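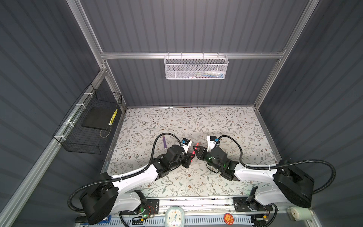

Fig. 1. Leaf-and-flower cloth on the work surface.

Reading time: 4 minutes

Section 2: Setting up your Minda year planner

Welcome to the good bit! Your Minda is out of its tube, you have the whole year ahead of you, and by teatime it can be on the wall with the first birthdays written in. Read this section through once before you start, then come back to step 1 with a pencil.

What you should have

The planner sheet (1160 mm wide)
41 self-stick date strips
50 small round markers for events that move
The Rennie pen set
One key card, blank on both sides

Flatten the sheet

1. Lay the sheet face down on a clean table. An old cloth underneath keeps crumbs and grit off the printed side.
2. Roll it gently against its curl, starting from the short edge, and hold it for a slow count of ten.
3. Unroll it and put a heavy book on each corner. Overnight is best, though an hour will do if you're itching to get going (we always are).

CAUTION: Do not iron the sheet. The coating softens with heat and the month lines will smear.
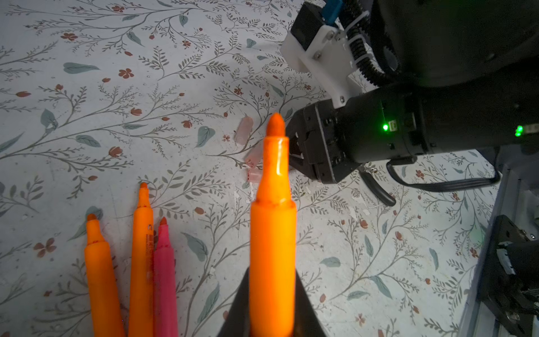

Choose your colours

4. Decide how many colours you really need before you write anything. One for each person in the house is the classic way, and it works beautifully. Some people like one colour for work, one for school and one for everything fun, and that is lovely too.
5. Fill in the key card, writing each name in its own colour. Let it dry and tuck it into the pocket at the bottom left of the sheet.
6. Try every colour on the back edge of the sheet. Yellow can look cheerful on the card and vanish completely from across the kitchen, so stand back and squint at it.

NOTE: If two people want the same colour, give one of them a solid line and the other a dotted line. The dotted one looks so good that you may end up with a different argument.

Fix the date strips

7. Start with January at the top left and work along. Peel back only the first bit of backing, line the strip up with the grey rule, then pull the rest away as you press.
8. A crooked strip can be lifted and laid again while it is fresh. After a day the glue takes hold for good.
9. Smooth each strip with the side of your hand. Spare strips go back in the tube, where you will be very glad of them if plans change in April.
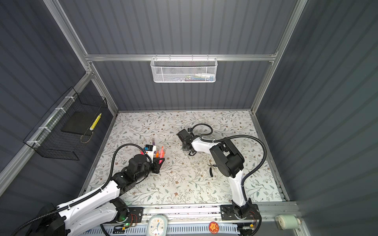

Write in the fixed dates

10. Put in birthdays first. They never move, they are fun to do, and the sheet starts to look like yours straight away.
11. Add term dates, bin changes, bank holidays and anything already paid for.
12. Use the round markers for anything that might shift, such as dentist visits or that weekend you keep promising your sister. They peel off cleanly and go back on again.

CAUTION: Test any pen that did not come with the set. Permanent ink will not wipe off the coating, and scrubbing takes the shine away.

Keeping it going 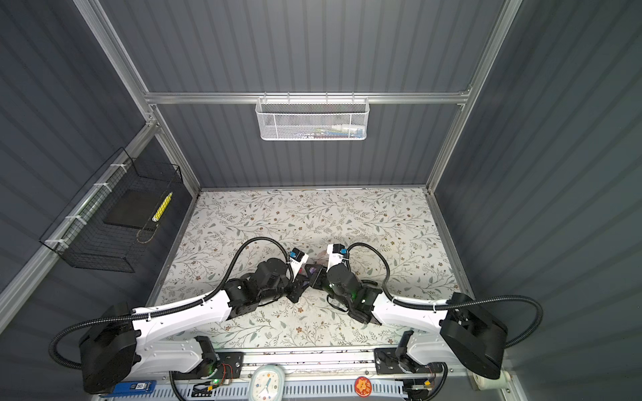 By the Bemach planner desk, Brallholm

13. Give your pens a home close to the planner. A pot on a shelf, a hook-on tray, a mug with no handle: anything within arm's reach. If you have to go upstairs for the green one, the swimming lesson won't get written down.
14. Store felt tips lying flat with the caps clicked on.
15. Pick a regular time for a quick look through the week ahead. Ours is 8 in the morning with the toast on, and we love it!
16. Wipe old entries with a soft, slightly damp cloth, working from the middle of the box outwards. Leave the surface to dry before writing again.

If a colour leaves a faint shadow, go over it once more in the same colour and wipe straight away. The fresh ink lifts the old.

For hanging the sheet on brick, tile or a fridge door, go on to Section 3.

Comments

plumjam: The pencil tip is a good one, but step 1 never says what to do with it! I used mine to sketch in the holidays first.

Bemach reply: Quite right, we left it hanging. Light pencil on the date boxes before step 10 is just what we had in mind.

twoflightsup: Same-colour trick for shadows worked on the blue. Purple needed three goes.

hallway_hen: Can you get extra strips without buying the whole set? I stuck June on upside down and went to bed.

Related

Section 1: Unpacking and checking your Minda
Section 3: Hanging on brick, tile and metal
Rennie pens: which ones wipe off?
Planning a shared kitchen calendar
Sharing a planner with teenagers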